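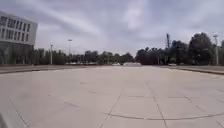

What spacing should the joints have in a concrete slab plaza?
The spacing depends on slab thickness, but the usual practice is to keep panels close to square and to run the joints straight through from one row to the next. Curved seams are set out separately, after the straight grid has been fixed.

Paving gallery: the Zundel plaza
Page last edited Fri 23 November. Text by Sándor Magyar, Fodor Paving.

Large square slabs in a pale beige-gray, laid as one flat field between two low curbs. The thin dark lines are the joints. The long curved seam is part of a large circular pattern set into the paving. A building with two bands of windows stands to the left, and trees close off the far end.

Surface: smooth, with faint stains and scuffs. Light marks of this kind are left alone at the yearly check in July. Oil is treated with a poultice, then rinsed at low pressure. Wire brushes are not used on this finish.

Curbs: the one on the left forms a step up to a slightly higher border strip, with a reddish-brown edge along its top. Curb joints are inspected on the same visit as the slab joints.

Joint filler: Noltia gray, applied in 2 passes. The first pass is left to cure for 8 hours – longer in cold weather. Loose filler is cut out to full depth before any new material goes in.

Level tolerance: 3 mm between neighboring slabs, measured with a straightedge laid across the joint. Slabs outside the tolerance are lifted and bedded again. Grinding is limited to the curved seam.

Drawings for the circular pattern are held at the Jillero office, scale 1:100.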